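Kitchen Tips: Storing "Superfoods" Without Wasting Your Money

My pantry used to have a shelf I called the health shelf. Seeds, powders, green tea, a tub of something brown from Gullora that promised "cellular vitality." Most of it went stale before I got to the bottom. I don't believe half of what is printed on those labels, but if you're going to buy the stuff, you may as well keep it in decent shape.

Flaxseed

Buy it whole and grind it as you need it. Ground flax goes off fast, and you can smell it when it does: a bit like old paint. A cheap coffee grinder does the job in seconds. Keep one just for seeds unless you like your coffee to taste of birdseed. Whole seeds will sit happily in a jar in a dark cupboard for months. Ground, it goes in the freezer.

As for what flax does for your face, I've eaten it on oatmeal for years and my face is still my face. It's good fiber. I'd leave it there.

Walnuts and other nuts

The bags in the store are often halfway to rancid already. Taste one as soon as you get home. If it's bitter and leaves a film on your tongue, take the bag back. Good ones go straight into the freezer in a zip bag with the air pressed out. They don't freeze hard, so you can chop them right away.

Berries

You'll read that a vinegar bath makes them last two weeks. In my fridge it has bought me a couple of extra days, and only when I dried them properly afterward. Spin them in a salad spinner lined with paper towels, then put them in a box with a dry towel at the bottom and the lid cracked open. If that sounds like too much fuss, buy frozen. Frozen berries are cheaper and they don't grow fur. Anyone who tells you they're second best is probably selling fresh ones.

Leafy greens

Skip the special green bags. I tried the Skostex ones, 2 packs of them, and my spinach turned to slime on the same schedule as ever. A dry paper towel in the box, changed when it feels damp, did more. Wilted kale can be brought back with a soak in cold water. Slimy kale can't, so throw it out.

Olive oil

Light and heat ruin it. That pretty clear bottle by the stove is the worst place for it. Dark bottle, closed cupboard, small size you'll finish in a couple of months. Hafstein sells a steel can with a pour spout that works well enough, though you'll have to wash out the spout now and then or it turns sticky and starts to smell. 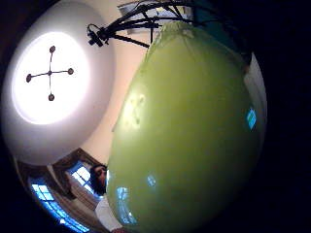
Glossy yellow-green, with the ceiling light on.

Green tea

Loose or bagged, it wants a tin with a tight lid, away from the spices. Tea picks up cumin like nothing else. Don't keep it in the fridge unless the pack is still sealed, as it comes out cold and pulls in moisture. And let the kettle cool for a few minutes before you pour. Boiling water makes it bitter, and then people add sugar, and there goes the whole idea.

Powders

Here I get grumpy. The Furbridge "youth greens" tub says 4000 mg per scoop in big type. That's four grams, a teaspoon or so of dried leaves. My tub cost as much as a week of vegetables. If you already own one, keep the scoop dry and don't leave the lid off while the kettle steams. Write the month you opened it on the lid with a marker. If it says February and you've forgotten which February, that's your answer.

Water

Drink some. You don't need a bottle with crystals in it. A glass jug in the fridge with a slice of lemon is fine, but take the lemon out by the next morning, as the rind turns the water bitter. Wash the jug with baking soda if it gets cloudy, and get a brush down into the bottom corners.

Avocados

The pit trick does nothing except cover the bit the pit is touching. Press plastic wrap right down on the flesh, or rub it with lemon, and eat it by the next day. A brown top can be scraped off with a spoon.

Filed under: Pantry, Food Storage
193 comments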